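Capítulo 4
Ordenar la mesa: piezas sueltas, envases y cosas que no sabemos dónde van

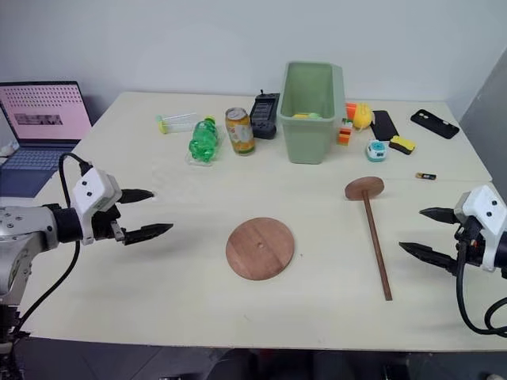 Antes de guardar nada, mirar. Parece obvio y casi todo el mundo se lo salta. Una mesa clara, despejada por el centro, ayuda mucho: las cosas oscuras se ven enseguida. En los talleres de Stekville, Petrică Surdu pedía a sus alumnos cuatro minutos sin tocar nada. Cuatro, con reloj. Luego, a separar.

Primer grupo, lo que va junto. Un disco de madera marrón con un agujerito en medio y un palo con la cabeza redonda y plana, por ejemplo. Por separado son dos trastos; juntos parecen un pequeño soporte. Probar si encajan antes de meterlos en cajones distintos. Si no encajan, bolsa común y etiqueta.

Segundo grupo, envases. La botella verde de refresco tumbada, la lata de pie con frutas en la etiqueta. ¿Llena, vacía, a medias? Se coje y se comprueba, a ojo no vale. Lo vacío al reciclaje, lo lleno a la despensa. El tubo de plástico transparente con tapa amarillo verdosa es otro asunto: puede servir para guardar cosas, así que no tirarlo todavía. Y la lámina transparente de debajo de la botella, doblada o fuera.

Tercer grupo, aparatos. Uno negro con antena corta y filas de botones, ¿radio, mando de juego? Mientras no se sepa, caja de dudosos. Horațiu Voicu propone revisar esa caja en mayo, una vez al año. Nosotros preferimos mas a menudo, ver apartado 4.2.

Vocabulario del capítulo: pareja, envase, dudoso, sitio fijo.

4.1 El sitio fijo
Cada cosa vuelve siempre al mismo lugar. Empezamos por las piezas de madera, las más fáciles de emparejar.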